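Kategorie: Werkstatt & Räume — Bildergalerien

Ausgeräumt: die große graue Kiste

Wer uns schon länger besucht, kennt die graue Kiste auf dem hellen Holztisch und weiß wohl auch, wie gern sich darin alles sammelt, was gerade keinen anderen Platz hat. Bei uns in Purimberg war das über den Winter so viel geworden, dass Anjana Sultana im Dezember einen Zettel an die Tür hängte: »Bitte erst ausräumen, dann einräumen!« Bis zum Frühjahr hat es trotzdem gedauert — aber dann haben wir uns einen ganzen Nachmittag Zeit genommen, mit Kaffee und dem guten Nusskuchen von Ibsa Feyisa, und jedes Teil einmal in die Hand genommen.

Die Kiste hat zwei Fächer, ein schmales hinten und das vordere, das wir eigentlich ständig brauchen. Der Einsatz dazwischen hat über die Jahre ordentlich Farbe gelassen, und auch der Metallboden vorn ist voller feiner Kratzer. Nahuel Sepúlveda wollte die Trennwand gleich neu streichen, ich mag sie so, wie sie ist.

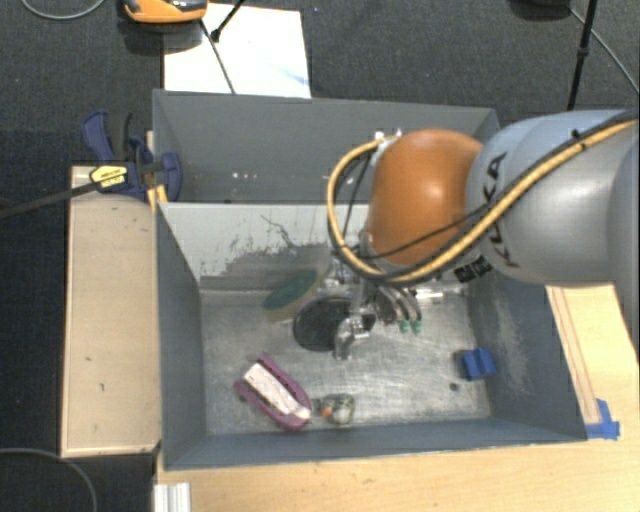

Beim Einräumen wollen wir es künftig einfacher halten: Kleinteile nach hinten, alles Sperrige nach vorn, und was zwei Monate lang keiner vermisst, wandert ins Regal im Flur. Imtiaz Khondokar hat dafür schon Etiketten geschrieben, in seiner wunderbar geschwungenen Schrift, die man leider nicht immer lesen kann. Herzlichen Dank an alle, die mitgeholfen haben!

Weitere Galerien
Neue Haken für den Flur
Die lange Werkbank wird geölt
Sommerfest in Purimberg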